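Treltden Tableware
Data card and README

Maintained by Begoña Llorente and Macarena Palacios, Celville
Last revision of this card: Saturday, March 11, 2023

What is in this dataset

Treltden Tableware is a collection of teleoperated demonstrations with dishes on a table. It was recorded for training policies that learn by imitation. Each episode is one attempt of one task, from the moment the operator presses the start pedal until the moment she presses it again. The tasks involve bowls, plates and saucers: pick up, put down, stack, unstack, move to the side.

We recorded everything on a station with two arms. Both arms are active in every episode, also when the task can be done with only one. In this case the second arm stays near the table and the operator is free to move it or to leave it still. We did not give a rule for this, and you will find differences between operators.

Streams

Every episode has the following streams:

wrist_a and wrist_b - color video from a small camera on each wrist
joints - joint positions of both arms, measured
command - joint positions of both arms, as requested by the operator
grip - opening of each gripper, where 0 is closed and 100 is fully open
note - a short text written by the operator after the episode, can be empty

The streams do not have the same rate. Please use the time column and not the row number when you align them. In the first version of the loader we aligned by row number, and the command arrived too early by a few rows. Araceli Peñalver found this when her policy was closing the gripper in the air before it reached the plate.

How to load

Install the loader from the folder called tools, then run:

gurnik open --set treltden --split train

Gurnik is our own small reader. If you prefer your own code, the format is described in the file layout.txt. The episodes are independent from each other and you can download only a part.

Splits

There are 9 tasks. In the training split you find seven of them, and two are kept only for testing. We divided by task because we wanted to measure if a policy can use a familiar dish in a task it did not see. If you need a division by operator, the operator code is in the header of each episode. We have five operators and the codes go from op1 to op5.

Please do not train on the test split and then report on it. It happened in May with a first copy that we shared with Cifuentes, because the folder names were confusing. The folders have new names now.

How the episodes were collected

The operator receives a card with the task in one sentence, for example "put the bowl on the plate". She arranges the dishes as she wants, inside the reach of both arms, and begins. Between two episodes she has to change the arrangement by hand. We asked for changes that are big enough to see in the wrist video. A bowl moved by the width of one finger is not a new arrangement for us.

Speed was left to the operator. Heather McPhee wrote the instructions for the first sessions and she asked for slow movements, but the demonstrations became unnatural, with many small stops. After the first sessions we removed this sentence. The old episodes have the tag "slow" in the header and you can filter them.

We keep mistakes. If a dish slips and the operator picks it up again, the episode stays in the set with the tag "recovered". If she gives up, the tag is "failed" and the episode goes to a separate folder. For some uses the recovered episodes are the most valuable part, and we ask you to not delete them without a test.

Known problems

Motion blur. The wrist cameras use automatic exposure, and when an arm or a dish moves fast its outline becomes soft. This is stronger on the dark parts of the grippers than on the dishes. 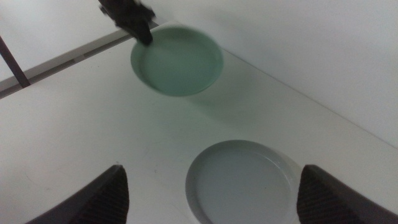

We thought about removing the blurred parts and decided to leave them. A policy on the real station will receive the same kind of video, and a training set with only sharp pictures gave us worse results on the transfer tasks. If you want to remove them, the script blur_score in tools gives one value per picture, and you can choose your own limit.

White on white. Several dishes are close in color to the table. Depth estimated from color only is poor in these episodes, in particular on flat plates. We do not provide depth and we do not recommend to produce it from this data.

Grip values of op2. The gripper was calibrated again in the middle of the sessions of op2. The values before and after this moment are not comparable. The header field grip_cal says 1 or 2.

Notes in two languages. Candela Bustamante wrote her notes in Spanish. They are not translated, but the field note_lang is correct.

Not suitable for

Measuring the force on a dish - there is no force sensor. Also we do not recommend this set for full or wet dishes, all the dishes were recorded empty and dry.

Changes

Version 2: new folder names, alignment by time, tag "slow" added.
Version 1: first internal copy.

Questions and corrections

Open an issue in the repository and write the episode number in the title. Macarena reads the issues about the streams and the loader, Begoña the ones about tasks and tags. If you find an episode with a wrong tag, please send also the time where you see the problem.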